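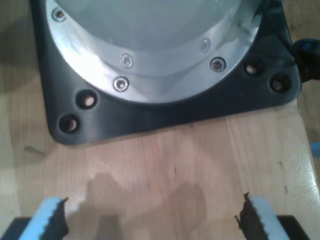
Ismael Bittencourt wrote in after the last version of this guide to ask whether you really have to oil a Kilum top before you put anything on it, because he'd already had his in use for a week. Short answer: no, but do it soon, and clear the top completely first. I've moved the oiling section up front so the next person doesn't have to go hunting for it.

Section 2. Oiling and caring for the wooden top

I use Vadier clear oil, the small can, and I've still got half of it left after two tops. Salazar wax works too, but pick one and stick with it (I mixed them on my first Plistholm and spent January sanding it back!).

1. Take everything off the top. If something is screwed or clamped down, and you can't face removing it, mask along its edge with painter's tape and work up to the tape.

2. Wipe the wood with a barely damp cloth and let it dry overnight.

3. Sand lightly with 300 grit, always along the grain. Go easy over the seams between the strips, they catch the paper more than you'd think.

4. Vacuum up the dust, then wipe again with a dry cloth.

5. Pour a little oil on a rag and rub it in along the grain. Thin coats! My first one was so thick it stayed tacky for days.

6. Wait 20 minutes and wipe off whatever hasn't soaked in.

7. Leave it overnight and repeat steps 5 and 6 once more.

CAUTION: Oily rags can heat up and catch fire by themselves. Spread them flat outdoors to dry, never wadded up in the trash.

Note: A pale top will go a shade or so darker with the first coat. Try a patch on the underside if that worries you.

Note: Put felt under anything heavy before it goes back on, and give the oil a few days before you tighten any clamps. Mine still has a dent from rushing that part.

Section 3 covers leveling the legs.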